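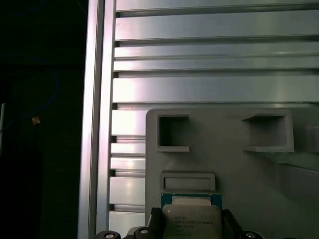
Photo: Akash Khurana

Robot arm tilts CPU when gripping it from printed fixture
Posted by Akash Khurana, 25 Jan 2023

Shared workshop build. The arm should take a Xeon from a gray printed tray and place it in the socket of a tower lying on its side. Grip force is 5 N. The CPU tilts in the fingers on 3 of 150 cycles. 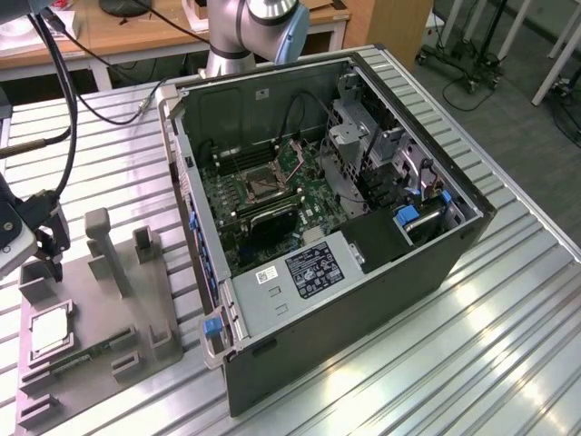

Tower and tray on the ribbed table, socket bracket raised.

Both positions are taught by hand. Would more force help?

Nyhira_A 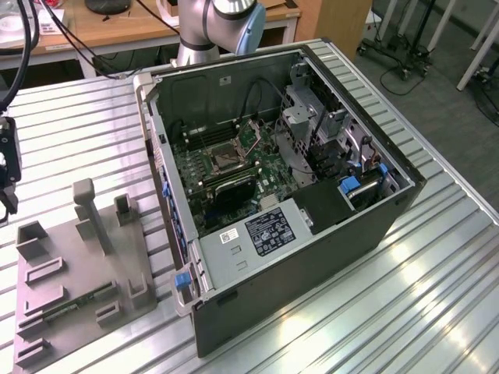

No. Leave the force alone and clamp the tray to the table — a small shift there means uneven finger contact. Then reteach the pick.

Drultow

Check the finger screws too. Mine needed threadlocker.

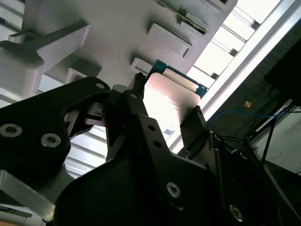
Gripper from below, hex-socket screws on the bracket and housing.

Kyriakidis

+1 for clamping.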